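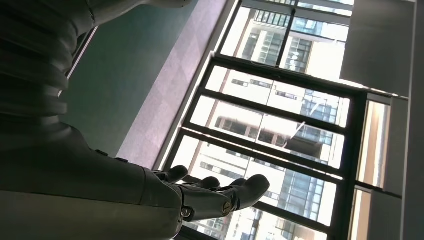
Unit 5: Wrist camera dropouts on the Stana arm
Aurelio Manríquez, 21 Feb 2024

Read before lab. Bring the fault log printout.

Background
The Stana cell at Grovora stopped mid-reach 3 times in one shift. Each time the controller reported a tracking loss and held position. Operators cleared the fault and restarted. On the last restart the arm moved before the camera had a valid fix, and the hand struck a fixture. No one was inside the guard. Two knuckle screws had to be replaced.

What the log showed
Joint torque and temperature were normal. The exposure value from the wrist camera was pinned at its limit for 77 frames before each stop. With a bright window behind the hand, auto exposure settles on the glass or on the fingers — it can't hold both. Detail outside goes nearly white, the near side of the hand goes dark, and the tracker loses the knuckle points it relies on.

Two separate faults
Keep these apart in your write-up.
1. Tracking loss from backlight. The arm stopped as designed.
2. Restart without a valid fix. The reset cleared the fault flag but never checked the camera status. This one caused the contact.

Changes made
Exposure is now metered on the hand region only. Reset is blocked until the tracker reports 5 good frames in a row. Restart speed is limited until the first waypoint.

For lab
Mark the point in the log where motion should have been refused. Then draw the reset sequence with the missing check added. Teams using the Huva simulator should load the backlight case first. Fault trees are due in April with the rest of the unit.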